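Plalton Opens Second Furniture Showroom in Wiltwood

WILTWOOD, November – Plalton, a maker of dining and work tables, will open its second showroom on Wednesday at 10 a.m. The store is on Villanueva Street, next to the post office.

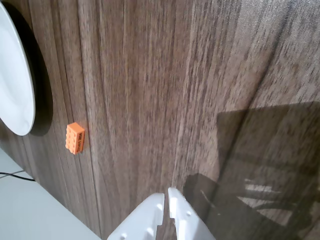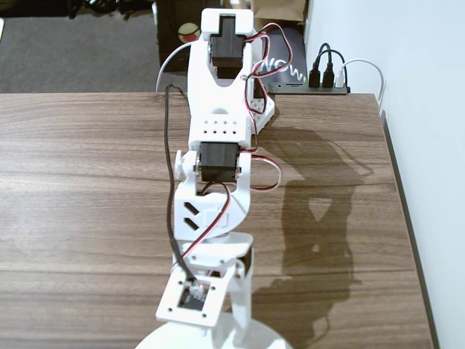

The showroom has 30 tables on display, in sizes that seat from two to 12 people. Customers can order any model in a choice of finishes and pick it up at the store or have it delivered. Delivery is free within Wiltwood on orders over $1,000.

"A lot of our customers in Wiltwood were driving to Plesen to look at a table before buying it," said Žydrūnas Mets, sales manager at Plalton. "They asked for a store closer to home."

The Plesen showroom will keep its current hours. Gift cards and store credit can be used at both locations.

Parking is behind the building. For store hours and order questions, call the Plesen showroom and ask for extension 266.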